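Looking After Your Running Shoes (and the Rest of the Kit) at Home

I've been running long enough to have ruined a lot of shoes, and most of them I ruined in my own laundry room. So this page is the stuff I do now, in no special order, after years of doing it wrong.

Mud first. Let it dry all the way before you touch it. I know it's tempting to go straight to the hose, but wet mud just gets pushed deeper into the mesh and you'll be picking at it for a week. Bang the soles together outside, then go over them with an old nail brush. After that a bowl of lukewarm water, a squirt of dish soap, and the same brush. Take the insoles and laces out and do them separately.

Never, ever the dryer. I cooked a pair of Zivitz trail shoes that way (they had 48 miles on them, I'm still sore about it) and the glue around the toe let go on the very next run. Stuff them with newspaper, change the paper after an hour or so, and again before bed. White paper towels if you're worried about ink on pale linings. By morning they're usually fine.

Smelly shoes: a spoonful of baking soda in an old sock, knotted, one in each shoe overnight. You can reuse the socks for ages. My running buddy Kamrul Wanigasekara swears by putting his in the freezer, and I've tried it, and all I got was cold smelly shoes.

Now shirts and tights. Skip the fabric softener! It coats the fibers and then they don't wick and they hold on to the stink. I soak mine for 25 minutes in cold water with half a cup of white vinegar, then run them through a cool wash inside out. Gristel makes a sports detergent I like, but I only buy it when it's on sale, and plain liquid detergent does nearly as well if you use less than you think you need. Race shirts with big prints get hung up, since the heat cracks the lettering.

Spikes rust if you leave them in over the winter. Every October I unscrew mine, wipe the threads, put a tiny dab of grease on each one and drop them in a jar. The spike wrench goes in the same jar or I will not see it again until spring.
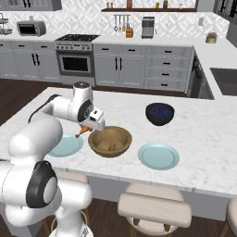
Race-morning food is the other thing I finally got organized about, and it all happens the night before. Oats, salt and raisins get measured into a tub, the banana goes next to it, and the bottle is filled and in the fridge by nine. I set my things out on the kitchen island so I can find them half asleep at 5 a.m. A wooden bowl like the one up there is great for the loose bits, gels and pins and the house key, but wipe it with a damp cloth and don't leave it soaking in the sink or it'll crack. Mine gets a rub of mineral oil when it starts looking thirsty.

Bottles: warm water and a denture tablet, leave it while you shower, then rinse twice. The bite valve on my Nkuna pulls right off, and there was black gunk under there that I'd rather not discuss. Store them with the lids off.

Bib numbers, if you keep them, go in a plastic sleeve with the pins taken out first. I left the pins in my 767 from my first half marathon and now it has four brown rust rings on it.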